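3.2 Materials and procedure

Paper diaries were handed out at the Bangera and Gulel branch libraries in May. Each diary had 3 sections: time spent writing by hand, the kind of writing, and the tool used. Respondents filled in one page per evening and returned the booklet in a prepaid envelope. Of the 2,000 booklets handed out, 1,450 came back. We removed 223 that had fewer than half of their pages filled in.

Writing tools were coded by type only. Pens and pencils were entered separately, and highlighters were given their own code, as many respondents marked printed text without writing any words. An item such as the yellow highlighter in Figure 2 was therefore recorded as a marking tool, and the pen beyond it as a writing tool.
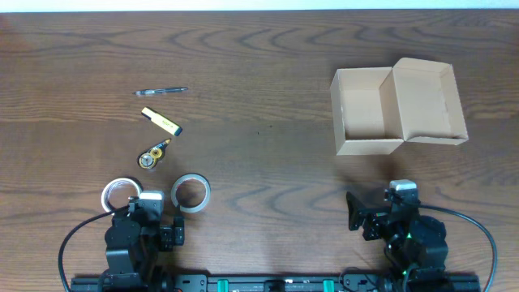
Figure 2. Pen and yellow highlighter among small items on a wooden tabletop.

Shopping lists and notes to family members were coded as household writing. Work done at home for an employer was coded as job writing, even when it was a single line. Entries that fit both groups were read again by the second author, and the remaining disagreements were settled by Sowmya Rai, who had not seen the first set of codes.

Respondents who listed no tool for an entry were kept in the time totals but left out of Table 4.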